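4.3 Failures at the moment of closing

Of the 67 trials in the fruit task, 9 ended in a fault that we call early contact. One finger pad touches the object before the other, and the object rolls away from the jaws. The fault was first noted by Edeltraud Wyss, when she labeled the recordings by hand. Our own software had marked 5 of these trials as good, because the jaws did close and the force signal had the expected form.
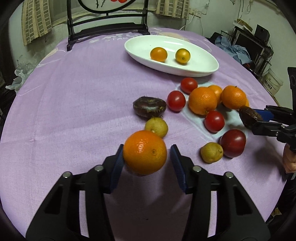
Figure 3. Large orange fruit between the open jaws, nearly touching the left pad, with a narrow gap to the right pad.

The width of this gap was not stored in the log. We have only the opening of the jaws, and this value is the same for a centered and for an off-center fruit. For the small round fruits the fault was rare. With large ones there is little free space on each side – a small error of the wrist is then enough.

In 4 trials the operator tried to correct the position while the jaws were already closing. This made the roll stronger. We therefore removed these trials from the training set of Lasovum and kept them in a separate list, which is used again in Section 5.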